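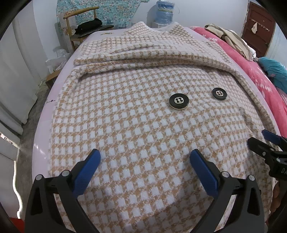

Putting Your Winter Coats Away (and Finding Them Just as Nice in the Fall)

June is coat month at our place! I know, most people think about coats in October, when they drag one out of the closet and find it creased down the back with a button hanging by two threads. I used to do it that way too. Now I take one warm afternoon, open all the bedroom windows, and go through the whole lot, and I really do look forward to it.

I've put everything I know about woven, fuzzy, button-front coats on this page. Puffer jackets and leather have their own rules and I'll get to those another time.

Use the bed

A bed is the best worktable in the house for a coat. You can walk around three sides of it, nothing slides off, and the coat can lie out flat with its sleeves wherever they want to go. I keep a fitted sheet on and pull the comforter and pillows off first (throw them on a chair). If your cat sleeps on that bed, put down a clean sheet before you start, or you'll be brushing all day.

Lay the coat with the front facing up. Fold the collar and the upper front back so you can get at the underside of the collar, where makeup, sunscreen and hair products build up. On a houndstooth like my tan and white one you can hardly see the grime in the pattern, so look at it in daylight, close to the window.

Empty the pockets, then empty them again

Every pocket, including the little inside one. Last year mine gave up a bus ticket, two cough drops and a folded parking stub from the garage on Villanueva. Turn the pocket lining out if it will come, pinch the fluff from the corners, and tuck it back in. Cough drops are the worst of it - one soft one in a warm closet will weld itself to the lining.

Brushing a fuzzy weave

You want a soft clothes brush with natural bristles. Sticky rollers are fine for a quick going-over before work, but on a soft weave they lift the fibers and leave it looking tired.

Start at the shoulders and work down toward the hem in short, light strokes. Go with the nap. If you can't tell which way the nap runs, stroke it with your palm: one direction feels smooth, the other feels a bit rough. Do the sleeves last, and don't skip the inside of the cuff.

Pilling shows up under the arms, along the side where your bag rubs, and at the pocket edges. I use a small battery fabric shaver, held very lightly, with the cloth pulled flat by my other hand. Keep it well away from buttons and seams. A sweater comb works too, but practice on an old scarf first.

Loose threads

Please don't pull them! On a checked weave one good tug can pucker a whole row of the pattern. Look closely at where the thread starts.

If it's a tail of sewing thread near a button, check that the button is still firm, then snip the tail with small sharp scissors, leaving a tiny bit.

If it's a yarn from the cloth itself, don't cut it. Thread a fine needle from the wrong side if you can reach it, catch the loop, and draw it through to the back. With a lined coat you can often work the loop back down between the other yarns with the tip of the needle. My neighbor Oľga Trnka does this with a needle threader and she's twice as fast as I am.

Buttons deserve ten minutes

I love a good coat button. The ones on my houndstooth have a glossy black face with a silver rim and a little silver decoration in the middle, and I'd never find a match if I lost one. So:

Wiggle each button gently. If it leans over, restitch it now.

Use heavy-duty thread or buttonhole twist, doubled, and run it over a bit of beeswax.

Lay a matchstick or a toothpick across the top (or under the button, if it has a loop on the back) while you sew. Slide it out when you're finished and wind the thread around the stitches underneath to make a shank. A thick coat needs that gap or the front will pull when it's closed.

On a heavy coat, put a small flat backing button on the inside. It takes the strain off the cloth.

Wipe shiny faces and metal rims with a barely damp cotton cloth, then a dry one. No metal polish, please, because it creeps into the fabric around the button and leaves a gray ring.

Spare buttons go in an envelope with the name of the coat written on it. I had a jar with 314 buttons in it (yes, I counted, it was raining) and couldn't find a single match for anything. The envelopes live in a shoebox now.

Spots and smells

Read the care label before any water comes near the coat. For a small mark on a collar that can take a little moisture, I dab with a white cloth wrung out in cool water and one drop of wool wash, then dab again with plain water. Dab, don't scrub. Try it on the inside of the hem first. Anything greasy or bigger than a quarter goes to the cleaner, and I point out the spot when I hand the coat over.

For a coat that just smells like winter, hang it by an open window out of direct sun for 8 hours or so. Fresh air does wonders! A steamer held a few inches away helps too, as long as the label allows it. Let the coat dry completely before you put it away, preferably overnight.

Hanging or folding?

Hang it if the cloth is firm and you have a wide, shaped hanger. Thin wire hangers leave bumps in the shoulders that take forever to steam out. Do up the top button and one in the middle so the front hangs straight, and leave some room on either side.

Fold it if the coat is heavy and soft, or if your closet is as packed as mine. Back on the bed, button it up, turn it face down, lay a sheet of acid-free tissue down the middle and bring the sleeves in across the back. Roll another sheet of tissue into a sausage, put it where the fold will come, and fold the bottom half up over it. Coats go on top of the pile, never at the bottom.

Cover it with an old cotton pillowcase or a cloth garment bag. Take off the plastic from the cleaner the minute you get home.

About moths

Moths go for wool that has been worn, so a clean coat is most of the battle. Cedar blocks smell lovely, but they fade; a rub with fine sandpaper brings the scent back. I wouldn't count on cedar alone if you've already had holes. Vacuum the closet floor and the corners, with the crevice tool along the baseboards, and check anything wool that's been sitting there untouched.

From readers

Da-eun Shin writes that she pins a paper tag on each hanger saying what was fixed and what still needs doing. I've started doing it too, and it's great for remembering that the lining is going at the left armhole.

Takeshi Takagi asks if a fabric shaver is safe on a loopy bouclé. I wouldn't, Takeshi! The loops catch. Small embroidery scissors and a good lamp, and snip only the pills that stand up on their own.

Next up: mittens, hats, and what to do with all the single gloves.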